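Starmont opens camp with no starter named at quarterback

August 1, 2022

STARMONT - Camp is open and the depth chart has a slash in it. Two quarterbacks, one line, "or" in between. The head coach put it up outside the locker room before the first practice and said he'd leave it there as long as he has to.

So that's where it stands. The senior who started every game last fall, minus the one he missed with the thumb. And the transfer from Sudia, who came over in February with a big arm and not a lot of tape. They split the first team reps down the middle on day one. Same again on day two, going by the practice script.

The coach was asked after practice whether the senior had lost the job. He said no. Asked if he still had it, he said no to that too, then walked off toward the equipment shed to see about a missing kicking net.

It was hot. Practice ran long. The first team offense got stopped on the goal line twice and scored once, on a bootleg by the senior that would of been blown dead if anyone was allowed to hit him. The transfer threw the best ball of the morning, a deep out to the far sideline, and also the worst, straight at a linebacker who dropped it and got ribbed by the whole defense on the walk back.

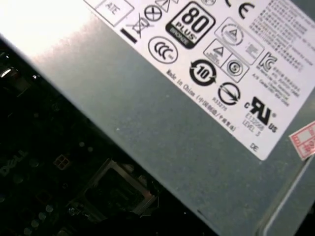 What the senior brings

He knows the playbook. Everybody on staff says that first. He has called protections since he was a sophomore and he doesn't take many sacks, and the linemen like him, which counts for something in a huddle.

The knock is the arm. Defenses crept up on Starmont all last season and dared him to throw over the top. Mostly he didn't. The offense went 6 quarters without a touchdown at one point, a stretch that ran from the second half at Unomora through all of the homecoming game, and that's the stretch people in town still bring up. Never mind that two starting tackles were out for most of it.

He spent the summer working on it. Drove to a throwing clinic, changed his footwork, put on some weight. Says the ball is coming out better. It looked a bit better from the fence, though the fence is a long way off. He was 27 of his last 40-whatever in the spring, depending on who was keeping the sheet, and the coaches don't hand the sheet out.

"I'm here to play," he said, and then said it again when he was asked a different question.

What the transfer brings

Speed, for one. He ran the option at Sudia and ran it well, and when a play breaks down he's gone. A couple of times in the team period the rush got there clean and he was just somewhere else.

He only threw for 700 yards last season. Some of that is Sudia, a team that would run on third and long and feel fine about it. Some of it is him. His feet get quick when the first read isn't there and he'll leave a good pocket to go look for a bad one. The quarterbacks coach had him on the side field after practice, no line, no defense, just dropping back and holding still. Over and over. Boring to watch, probably boring to do.

Still, the receivers perked up when he was in. Those guys ran a lot of deep routes for nothing last year.
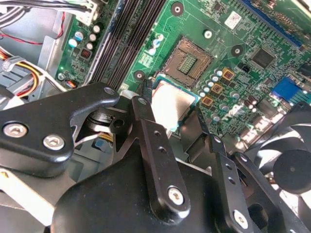 Rest of the roster

Less drama. The offensive line is back nearly whole, and the left side in particular looks big and sure of itself. Center is the one question, with last year's gone to graduation and a former guard sliding over. Snaps were low on day one. Two went on the ground, one with each quarterback, so no help there in picking a winner.

Running back is deep. The top two from last season return and there's a freshman who will be hard to keep off the field. Expect him on kick returns at least.

Defense lost more. Both safeties are new, one corner is new, and the coordinator is trying a third linebacker look that left the middle wide open a few times. He was not happy. You could hear it from the parking lot. The front four should be fine, they were good last year and they're all older now.

Kicker: same kid. He hit from long range at the end of practice to get the team out of running, so he's popular.

Injuries: A backup tight end sat out with a hamstring. One defensive end was in a yellow jersey, shoulder, expected to be cleared before pads go on. No other names given, the trainer doesn't talk.

About the crowd

There were 200 people at the first practice, by the school's count, most of them along the near rail where the shade is. Good turnout for a morning. Plenty of old jerseys. There was a smattering of cheers when the senior jogged out and a smattering when the transfer did, and nothing you could measure one against the other.

You'd get a split vote at the diner too. The older crowd wants the senior, who's local and whose been patient. He waited his turn behind a three-year starter and then got one season, with a beat up line, to show what he had. The other side says last year was last year and the team finished under .500.

Both fair. The coach has been through this before, at his old job, where he played two quarterbacks for half a season and hated it. He brought that up without being asked. Said he won't do it again. Said it'd be one guy by the opener, with a small package for the other at most, and he didn't sound sure about the package.

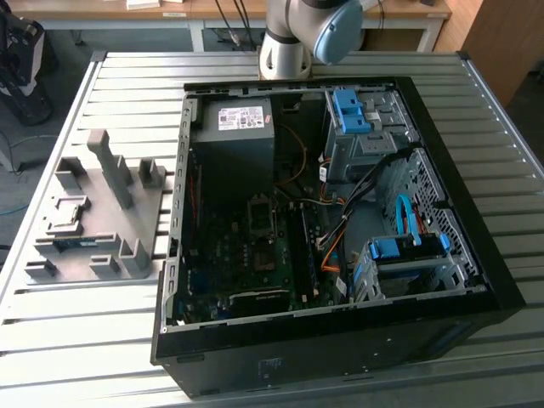 When will the starter be named?

After the scrimmage at Hordiienko Field, according to the head coach, who said he wants to see both of them in a live setting with officials and a clock before he decides. He would not commit to an announcement. It may just show up on the depth chart as one name with no slash.

The scrimmage is open to the public and there's no charge. Bring a chair, the home side bleachers are still roped off while the new planks go in. Each quarterback gets the same number of series, switching off between the first and second teams, and the script will be the same for both until it gets to the red zone. After that they call their own plays, and the coaches seem more interested in that part than anything else on the list.

First game is on the road at Unomora. Not an easy place for a new starter, or for an old one as Starmont found out last year. They blitz from everywhere and the student section sits right on top of the visiting bench. If the coach is leaning toward the senior that's probably a reason. If he's leaning toward the transfer, well, a guy who can outrun a blitz has some use there too.

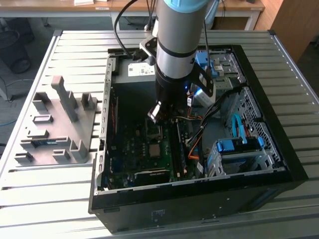

The home opener comes the week after, against Sudia of all teams. Schedule was set long before anybody transferred anywhere. It'll be a strange one for the new quarterback whether he plays or not, and the Sudia staff has been polite about it so far. Their coach said he wished him well and hoped he'd be wearing a headset that night.

A few more things from the first two days:

New helmets are in. Same color, different stripe. Players like them.

The punting job is open too, and is getting no attention at all. Two candidates there as well. Neither one has hit a good one with the wind yet.

The offensive coordinator is moving up to the press box this season after working from the sideline. Wants to see the safeties better, he said. The quarterbacks coach stays on the field, so he'll be the one in the starter's ear, whoever that ends up being.

Season tickets are on sale at the field house window, mornings only. Parking passes aren't ready, check back.

Practice continues through the end of the week, mornings, open to the public except for the last hour when they put in special teams and close the gate. Full pads start once the waiting period is over. The quarterbacks stay in red either way.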